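Two hand grippers, one month later
20 December 2020

Since one month I compare two hand-held grippers for our recordings, the Stestus and the Petora. I promised to write my opinion when I had 600 grasps with each, so I do it now.

The Stestus is lighter and the trigger is soft. My fingers did not hurt after 40 grasps in a row, and with the Petora they did. But the Stestus jaws have a small play to the side, and with thin things (a pen, a key) I missed more often.

The Petora closes straight every time. Its weak point is the cable, which leaves the body exactly where my wrist wants to be. I tried to turn it with tape, it helped a little.

Tracking is another story. With a marker cube on top of the gripper, the pose is good as long as one face is turned to the camera. When I rotate the hand fast, the pose jumps.
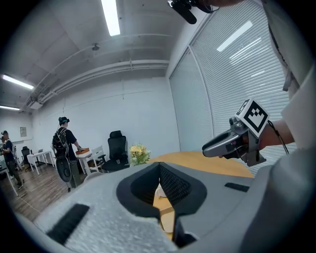

I lowered the exposure time and the jumps became fewer, but then I needed more light on the table. In January I will test the Fekico controller with both grippers. If somebody already used it with the Petora, please write me which firmware you have.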